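Ticket 2002 - Foam floor tiles, play corner, Hostgate
Opened: September 23, 2019
Product: Plilero interlocking floor mat, light blue
Supplier: Claltov
Status: open, waiting on supplier

Problem as reported
Tiles in the play corner won't stay joined along the window side. The seams lift when anyone kneels near them, and stacks of picture blocks lean or fall over. Reported by the morning group. They also say the mat "shrank," which I have my doubts about.

Supplier reply, first round
Claltov support says the tiles need 24 hours to relax after unpacking and that we should press the joints down by hand. These tiles were laid in January. If they haven't relaxed by now I don't think one more day will do it. I pressed the joints down anyway so that we can't be sent back to step one.

Result: flat at lunch, two seams up again by closing.

Supplier reply, second round
Now they say the floor underneath must be uneven. I pulled up the bad row and put a 1000 mm straightedge across the boards in both directions. No gap I could get a card into. They also asked whether the blocks themselves are out of square, which sounded like a stretch, but I tried a few on the kitchen counter and they stood up fine. 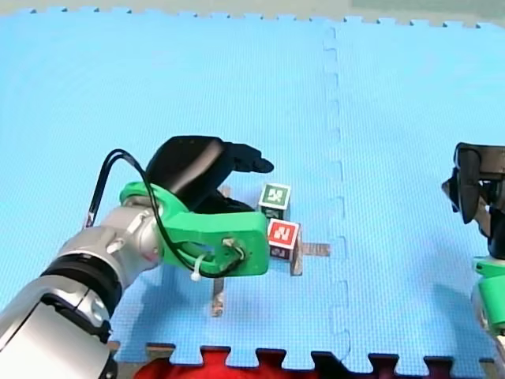

Cubes on the blue mat, one with a green face and one with a red face.

The red one has the symbol like a fancy letter N on it, in case support wants to talk about a particular block. I don't see how the print on a block could matter, but they asked for "all markings," so there it is.

What I tried next
Swapped three tiles from the window row with three from the wall side. If the tiles were bad, the trouble should have moved with them. It didn't. The old wall tiles started lifting at the window within the week, and the window tiles are lying flat by the wall. So I'm not sold on the "bad batch" idea either, even though a bad batch would get us free tiles.

My guess is heat. The mat runs tight against the baseboard on that side, and the radiator pipe is right behind it. Foam grows a little when it's warm and has nowhere to go. Claltov's sheet asks for a gap at the wall but doesn't say how big, and the Baptista crew who laid it left none.

Open questions for Claltov
How wide should the gap be on a run of this length?
Can the edge pieces be trimmed with a knife without losing the warranty?
Is the 700 series border strip meant to fit this mat? Their web page says yes and the box says no.

Please don't close this as "user error" again. I'll trim one edge piece once I have the warranty answer in writing, leave it for two weeks, and post what happens.

Belmiro Serrano, Hostgate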